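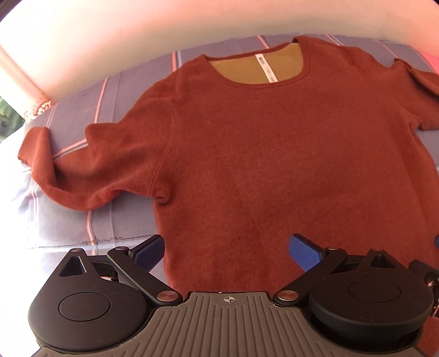
Prepared by Lina Nimri, Technical Publications, Terkton
Revised 10/06/2019

Section 4: Washing knitwear on the Wool programme

The Wool programme of the Zarkix washing machine is intended for jumpers, cardigans and other knitted items whose care label permits machine washing. Complete the installation checks in Section 2 before using it.

1. Read the care label. Items marked "hand wash only" must not be washed on this programme unless the label also allows a wool cycle.
2. Empty all pockets, fasten any buttons and turn each item inside out.
3. Load the drum loosely. Do not put in more than four items.
4. Pour liquid wool detergent into compartment B. Do not use powder.
5. Turn the dial to Wool. The display shows 24 minutes and a spin speed of 600 rpm.
6. Press Start. The door locks until the programme has ended.

Note: To lower the spin speed, press Spin before pressing Start. The speed cannot be changed once water has entered the drum.

Caution: Do not use bleach or products containing enzymes on wool. Damage caused in this way is not covered by the guarantee.

7. Remove the load within 10 minutes of the end signal. Ease each item back into shape and dry it flat, away from direct heat.

If the display shows E4, close the tap and refer to Section 9, Faults.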